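Home Reviews Guides Workshop Contact

Omwood Two-Arm Recording Kit: review after a term of use

We bought the Omwood kit to collect demonstrations for a clearing-up task. A person drives the two arms, the kit records camera and joint data together, and the recordings go to the learning system as examples to copy. I have used it most days since May at our unit in Ancombe. This review covers the arms, the recording software and what it is like to live with. I have left out the training side, which we run on our own code.

What you get

The box holds 2 follower arms with parallel grippers, 2 leader arms for the operator, a head-height camera mount, a foot pedal and the Omwood recorder software on a USB stick. There is no table and no computer. Assembly took an afternoon, most of it spent on cable runs. The printed instructions are fine up to the wrist, then skip a step where the gripper cable has to be passed through before the flange is bolted on. I had to take one side apart again. The online version has the step in the right place, so use that.

Driving the arms

The leader arms are light and the followers keep up well at normal speed. If you move quickly there is a small lag, which you learn to allow for. Grip force is set by a dial on each leader handle. It has 4 positions. I stay on the lowest for anything thin, as the second will already dent a paper cup. I would have liked a smoother range at the bottom end, where most of our work is done.

Our task is rubbish sorting on a white table: foil trays, screwed-up paper and paper cups, with a plastic bin at the end. It sounds simple but it shows up the strengths and weaknesses of a gripper quickly.
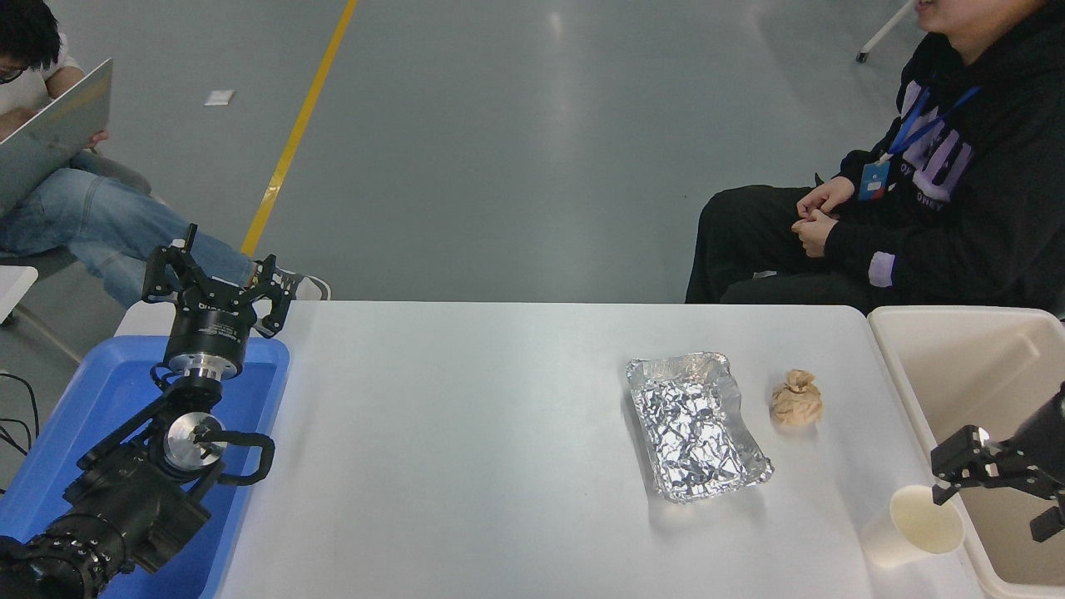
Foil is the hardest of the three. The fingertips are short and narrow, and if they close on the rim of a tray the rim folds. You then have a different shape to deal with on the next attempt. I get better results by pushing the tray to the table edge first and taking it from there. Crumpled paper is easy, and a cup is easy if you come at it from the side.

Reach is adequate. An arm at one end of a table cannot do much at the other, so plan which arm will handle what before you bolt anything down. We moved ours twice.

Recording

One press of the pedal starts an episode and the next press ends it. A long press marks the episode as bad, and you can add a short note afterwards. This part is well thought out. Both hands stay on the leaders, and I rarely lose an episode through pressing the wrong thing.

The review screen is weaker. It plays back the head camera and the joint traces side by side, but you cannot trim the start of an episode without exporting it first. Early on I had a lot of dead time at the beginning of each one, while I got my hands settled, and the model picked up the habit of waiting. I now start moving as soon as I hear the beep.

Export is to the usual formats. One batch of 13 episodes came out with the camera stream a little behind the joint data. Omwood support answered the next morning with a patch and I have not seen it since.

Compared with the Honus

I used a Honus set at my last job. The Honus has a better gripper for flat items and a stiffer base, and it costs a good deal more. Its software expects you to type a label before every episode, and over a full day that becomes tiring. For small household objects I would choose the Omwood again. For anything heavy I would look at the Honus.

Niggles

The wrist gets warm after a long session and the software will ask you to pause. The camera mount slips unless you tighten it every few days, and a shifted camera can spoil a morning's recordings if you miss it. Spare fingertips are sold only in packs that include parts you won't need.

Verdict

Good value, a sound pedal and recorder, fiddly on thin metal. 4 out of 5. I will add a note when the new fingertips come out.

Contact us | Copyright Tello Workshop Reviews | Back to top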